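Home Projects Student Work Reports Contact

7 min read

Can a Machine Put the Snacks Away Yet?
Student project report by Zakhar Nechyporuk
2020-08-13

When I signed up for this project in May I had a pretty rosy idea of how it would go. My plan (I still have the slide!) was to find out which household chores a robot with one decent arm could handle by the end of the summer, and I had a list that included folding towels, loading a dishwasher and wiping down a stove. My advisor read the list, laughed in a kind way and asked me to pick one chore. So I picked tidying. More exactly, I picked taking small things off a flat surface and putting them in a drawer, which my little brother can do at age five while talking the entire time.

I called the project Presari, mostly so the folders would have a name. The grasp planner is called Driltanel and I wrote maybe a third of it myself. The rest came from an older student project, Drurnow, and I spent most of the first month working out what its settings did. Some of them I still don't know. There's one called "soft_b" that I've learned to leave alone.

What counts as a chore

I had to decide early on what "done" means, and this took way longer than I thought. If the robot drops a candy bar in the drawer from a bit too high, is that tidying? At home I'd say yes. On a store shelf or in a stockroom I'd say no, because somebody has to sell that candy bar. I ended up with two rules: the item has to end up fully inside the drawer, and the drawer has to be shut at the end. I didn't score neatness. Maybe I should have.

I ran 1294 attempts in total over the summer. Of those, 681 met both rules, so a little more than half. I was hoping for better, but I was also there for the first week, when it mostly poked the furniture, so I'll take it!

The items

I used the kind of stuff people leave lying around, so mostly snacks and drinks. Chips and cracker bags, soda cans, chocolate bars. They look like an easy set, and a person wouldn't even slow down for them, but each one wants something different from the gripper. A bar is flat and stiff and you get a pretty narrow place to grab it. A can is nice to hold but it likes to roll if you bump it first. And a bag, well, a bag is a different shape every single time you put it down.

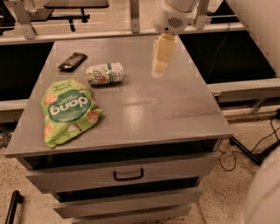
The order turned out to matter a lot, and I hadn't planned for that at all. In the first version Driltanel just went for whatever was closest, and it would nudge one thing while reaching for another, and then the position it had saved for the second thing was wrong. Now it looks again after every pick. That makes a run slower (painfully slow if you're standing there with a stopwatch) but the number of grabs at thin air dropped right away.

Shiny surfaces were my other headache. A glossy top throws light back at the camera, and the older vision code sometimes took a bright streak for the edge of an object. I fixed part of this with a filter and part of it by moving a lamp. I know moving the lamp is cheating a little. People have lamps in their houses, and they don't want to rearrange them for a robot.

Drawers are worse than snacks

I really thought the drawer would be the easy half. It's a box on rails with a handle! But the robot has to hook the handle, pull in a straight line, and let go without dragging the whole thing sideways. Then it has to push it shut again all the way. A lot of my failed runs had the item sitting perfectly in place and the drawer still open by the width of a thumb. I went back and forth on whether to loosen the second rule and decided to keep it, since I'd get in trouble for that at home too.

So, can they do it yet?

My answer is sort of. For one kind of item, with a drawer the program knows, I'd trust it to work away while I did something else in the same room. For a mixed pile on a kitchen counter after a party, no way. A shop floor might come sooner than a house, I think, since the same goods come back in the same packages and the shelves don't move much.

If I get to keep going in the fall, I want to try two arms, one to hold the drawer and one to do the placing. I also want to redo the bag grasps from scratch. The current version pinches the middle, and I'd like to see what happens if it goes for a corner seam. Chuang, the simulator I used for the early tests, can't bend a bag at all, so all of that has to be done on the real thing, and I'll need to buy a lot more chips.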